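洗手盆手洗衣物与台盆养护:操作要点

首页 > 家务 > 洗涤 > 手洗

适用范围:浅色棉、棉混纺的小件衣物,如衬衫、毛巾、枕套、薄袜。羊毛、真丝、带胶印图案的衣物不在本页范围内,参见“动物纤维洗涤”一页。

一、水质与用水量

洗涤效果首先受水硬度影响。硬水中的钙、镁离子与皂类反应生成不溶性皂垢,附着在纤维上,白色织物会逐渐发灰、发硬。判断方法:取一只透明瓶,装半瓶自来水,加入少量皂液摇晃。泡沫细密且能保持,水质偏软;泡沫稀少、水体浑浊,水质偏硬。硬水地区应优先选用合成表面活性剂类洗涤剂,少用纯皂粉。

水量以衣物完全浸没后仍能自由翻动为准。衣物过多时水流无法穿过织物层,污物会重新沉积。一盆放不下就分两盆,不要压实。

二、水温

棉质白色衣物可用温水,油性污渍对温度较敏感,水温偏低时皂液难以乳化皮脂。血渍、奶渍、蛋渍等蛋白质类污渍必须先用冷水处理,遇热后蛋白质变性凝固,再去除就困难得多。含氨纶的混纺织物宜用较低温度,反复高温会使弹性纤维老化。

三、洗涤剂的配比

液体洗涤剂先溶于水,再放衣物。直接倒在布面上,局部浓度过高,荧光增白剂可能分布不均,干后出现偏蓝或偏亮的斑块。粉状洗涤剂用少量温水化开,确认没有颗粒后再兑入盆中。

用量按包装标示的下限开始。手洗缺少机洗的离心脱水,残留洗涤剂主要靠漂洗稀释,加量只会增加漂洗次数。

氧系漂白剂(过碳酸钠)可用于白色棉织物。使用前先试色:在内侧缝份处滴一滴溶液,静置后用白布按压,白布不沾色方可使用。氧系漂白剂溶液须现配现用,不得装入密闭容器存放,分解产生的氧气会使容器胀裂。

氯系漂白剂与酸性清洁剂不得混用,也不得先后用于同一盆水中,两者反应会释放氯气。洁厕剂、除垢剂多为酸性,存放时应与漂白剂分开。

四、浸泡

一般污渍浸泡半小时以内即可。时间过长,已脱落的污物会再次吸附,深色缝线也可能渗色。衣领、袖口先抹洗涤剂,用手指或软刷沿织纹方向处理,再整件浸入。

网上有不少“浸泡过夜”的说法,只适合陈旧的黄渍,而且要中途换水。

五、揉搓与挤压

以按压为主,揉搓为辅。双手压下衣物,松开,让水在织物中往复流动。局部脏污处再作揉搓,两层布面相对,力度均匀。针织物不要拧绞,拧绞会使线圈歪斜,干后下摆扭转。

毛巾的绒圈容易被指甲、戒指勾出,洗前摘掉戒指和手链。发现勾出的线圈用剪刀齐根剪断,不可拉扯。

六、漂洗

漂洗以三次为基准。每次换水之前先把衣物中的水挤出,带着大量皂水进入下一盆,稀释效率很低。第一遍可用稍温的水,后两遍用冷水。

末次漂洗可加少量白醋,中和残碱,使毛巾手感变软。刚用过氯系漂白剂的衣物不适用此法。

七、台盆的选用与保护

在洗手盆里洗衣,需考虑盆体本身。陶瓷盆釉面硬度高,耐酸碱,但不耐冲击,金属扣、拉链头落下可能崩釉。人造石盆较耐碰撞,但表面容易被硬毛刷划出细痕。盆体材质不明时,按较软的一类处理,只用海绵和中性清洁剂。

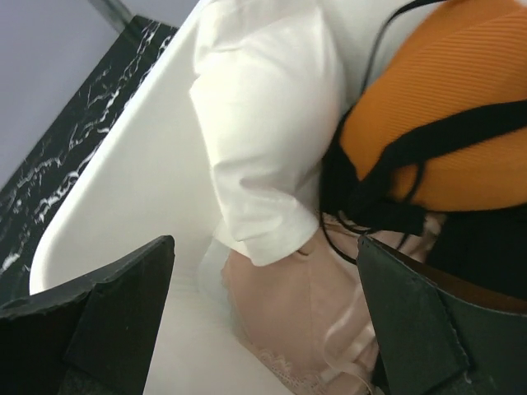
排水口处加一片滤网,截留线头和绒毛。滤网每次用后清理,绒毛与皂垢混合后会在存水弯内结块,是手洗较多的家庭下水变慢的主要原因。清理存水弯时在下方放桶,先关水,再旋开底部螺帽,装回时检查橡胶垫圈有无变形。

天然大理石台面的主要成分是碳酸钙,遇酸即蚀。白醋、柠檬酸、除垢剂溅上后会留下哑光的印迹,清洁剂无法去除,只能重新抛光。用醋漂洗毛巾时,台面先铺一块干布。花岗岩和石英石台面耐酸性较好,但接缝处的填缝料同样怕长期积水。

台面与墙面相接处的收边条要保持干燥。洗完后用干布沿边擦一遍,胶缝发黑时用除霉凝胶覆盖,按说明停留后冲净;胶体已经脱开的,刮除旧胶,彻底晾干后重新打中性硅酮胶。

八、脱水与晾晒

用干浴巾把湿衣卷起按压,可吸走大部分水分,适合不宜拧绞的针织衫。衬衫抖平后用宽肩衣架挂起,扣上第一粒扣,袖口拉直。白色衣物避免强光暴晒过久,部分增白剂在紫外线下会分解,布面泛黄。

三月前后湿度较大的地区,室内晾晒应保持空气流动,衣物之间留出一掌宽。干燥时间过长,残留菌群繁殖,会产生酸馊味。已有异味的毛巾用氧系漂白剂温水溶液重新浸洗,加香的柔顺剂只能掩盖气味,还会降低毛巾吸水性。

九、读者补充

Angus Dunbar 来信指出,第六节应说明挤水时不要把衣物提离水面过高,湿棉布自重大,肩缝处易被拉长。意见属实,提起时双手应从下方托住。

另有读者问到洗衣板。木质洗衣板用后须立放晾干,塑料板注意齿边毛刺,可用细砂纸轻磨。搁在盆内使用时,下面垫一条旧毛巾。

相关页面:存水弯拆洗 / 石材台面除渍 / 衣领黄渍处理 / 动物纤维洗涤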